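Home Reports Site visits Archive Contact

Visit report: Curkell data collection site, 9 November 2023

The visit was arranged in August, after Curkell offered to show outside groups how it gathers manipulation examples. Our interest was narrow. We run a small evaluation bench for learned grasping policies and wanted to know how the recordings are made before deciding whether to use any of them. Leandro Salcedo, who manages collection, took us through the site and answered most of our questions.

The site is an ordinary set of rooms above a print shop. There are 18 operators on the roster, working in shifts. Each shift begins with a calibration check, which takes several minutes and is repeated if a grip has been dropped or a cable changed. Operators then receive a task card with a starting layout, a goal and a time limit. The card does not say how the task should be done. Salcedo said early cards did, and the resulting trajectories were too much alike to be useful for training.

The collection software is called Pultik. It records video, grip opening and grip pose on a common clock and writes one file per episode. We were shown the review screen, where a second operator marks each episode as accepted, rejected or held. Rejected episodes are kept. Held episodes go to Salcedo, usually because a marker was lost from view for longer than the tolerance allows. We asked for the tolerance and were told it depends on the task family. A written table would have helped.

The current task list has 61 entries, grouped by type of contact. Lifting and placing make up the largest group. Wiping, folding and pouring are smaller and have higher rejection rates. Food items were added in the second half of the year at the request of a customer, and Curkell buys them locally each morning. The list is stored in Grodex, a plain inventory tool that also tracks props and room layouts.

Our own bench uses rigid objects only, so the food tasks were the part we had least experience with. The hand-held grips carry square black-and-white markers at the base of each finger, and the fingers narrow to dark pointed tips with an inset pad. For a wedge of watermelon on a small plate this geometry matters: the rind is thin, the flesh gives under load, and a tip that closes too far leaves a mark that changes the object for the next episode. Salcedo's rule is that a visibly damaged piece is replaced and the episode number noted.
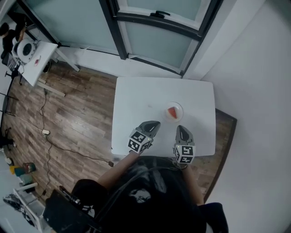 Label quality was the second subject on our agenda. Each accepted episode gets a short text instruction, written by the reviewer and not by the operator who performed it. For the melon task we would want the instruction to name the plate as well as the fruit, as the two sit together toward the far edge of the table and a policy could reasonably move either one. Curkell's instructions name the target object but often omit the support. Salcedo agreed to look at this for the next release.

Transfer to a robot is handled at a separate location under the name Nam, which we did not visit. We were told that the grip poses are retargeted offline and that episodes outside the arm's reach are dropped at that stage. No figures were given for the share dropped.

Open items: the marker tolerance table, the retargeting losses, and a sample of 2 task families with rejected episodes included. Salcedo will send the sample first.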